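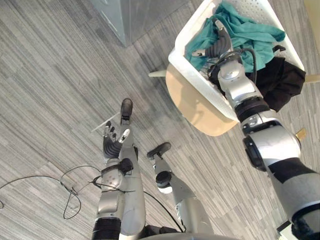
Laundry Care for Residents
Chisholm House, Skidlow. Revised April 2026

Residents are asked to sort laundry before bringing it to the machines. Dark items should be washed apart from colored ones for at least the first three washes.

A plastic basket with ventilated sides is recommended. Damp towels should not remain in any basket overnight. Setting the basket on a chair or low table while sorting reduces bending. Please make sure that it rests fully on the seat and that no sleeves or hems hang over the rim when it is carried.

Check all pockets. Close zippers and turn printed garments inside out. Fill the drum no more than three-quarters full.

Carpeted rooms should be vacuumed after lint-heavy items have been folded. Detergent spilled on carpet must be blotted with cold water within 15 minutes and must not be rubbed.

Replacement baskets may be requested from the Alterard office, Room 134. Requests made in July are filled in August.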